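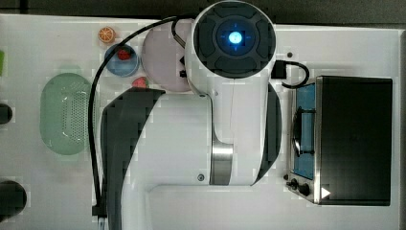

Support Forum > Manipulation > Data Collection

Overhead view: arm hides the plate in much of each episode

Our department is gathering demonstrations for a kitchen task in which fruit is moved among a plate, a bowl and a colander beside a toaster oven. The target is 1000 episodes. From directly overhead, the arm covers part of the pink plate when it rests in its present position. We would like to know whether such episodes should be retained, and whether the start position should be changed before we proceed.

Posted by Tirnow

Episodes should be retained. Partial hiding will also occur when the finished system is in use, and the examples ought to reflect it. We recommend the following:

Add a second view from the side, if your setup permits.
Vary the start position of the arm every 6 episodes.
Move the strawberries and the orange slice between episodes, and record each layout in the log.
Review the first 100 episodes before continuing.

Please also examine the cable that loops to the left of the arm. If its shape changes from one session to the next, the system may learn to rely on it. Our own set, Zudell, contains 1838 episodes, and a portion had to be repeated for that reason.

Posted by Trilletti

Agree with the above regarding the second view. We did not vary the start position and our results were acceptable, but the task was simpler.

Posted by Avotiņš

Filed under: demonstrations, camera placement, tabletop tasks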